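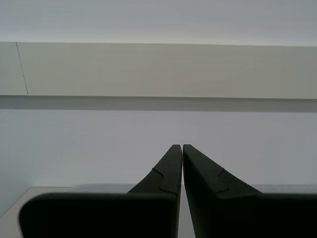
The Punell gripper, fingertips nearly together over a light gray surface.

Home testers wanted for the Punell gripper kit

Zelluletti is getting its Punell kit ready for small workshops, classrooms and hobby benches, and before we settle on the final version we would dearly love to have it tried by people who did not build it and who will tell us frankly where it annoys them. We are looking for 11 testers in and near Inham. You don't need any background in robots, though you should be comfortable with a screwdriver and have a sturdy table you can spare for six weeks.

We'll lend you the kit, with two black plastic fingers and a spare pair, and ask you to run it for 60 minutes a week, picking up whatever small things you normally handle (beads, seed packets, spools of thread, you choose!). After each session there is a short form to fill in, and we really do read the comments box, so please ramble if you feel like it.

Testers receive $90 and may keep the spare fingers. People who already own a Hirano arm are especially welcome, as we'd like to hear how the mounting plate fits.

To apply, write us a few lines about yourself, your table and what you would like to pick up. Applications close 02/03/2022, and kits need to be back with us by the end of May.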